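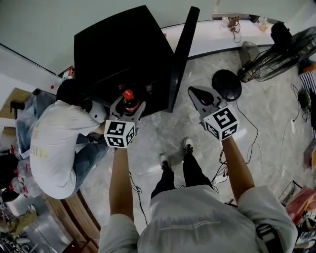

Both grippers out, one going for the bottle in the black cabinet

Hello and welcome to the Pilport gallery page! I'm Szymon Walczak and I look after the hand-held side of the project. We want robots to learn jobs about the house from people doing them, so we pick up a gripper in each hand and get on with it. The patterned cubes let us work out where each gripper is while the cameras roll. We now have 1,478 recordings in the set (my wrists know all about it).

Bottles are my favourite task, because they look so easy and they really aren't. Cola is dark, the plastic is shiny, and the wide lens bends everything towards the rim, so our first model, Ulo, kept closing its fingers too early. 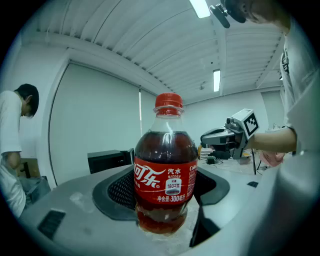 Machala, the newer one, was trained on the same recordings plus 200 extra bottle ones, and it got 80 out of 100 pick-ups right where Ulo managed 60. I was chuffed to bits with that! It still struggles when the shelf is low and the light is poor, so that's what we're working on until September.

Glass fronts and see-through panels come next, and I expect plenty of bumps.
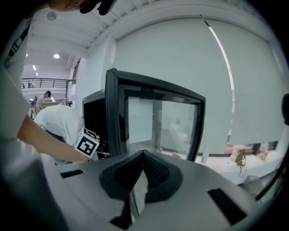

More from Pilport

Page last updated 2021-04-07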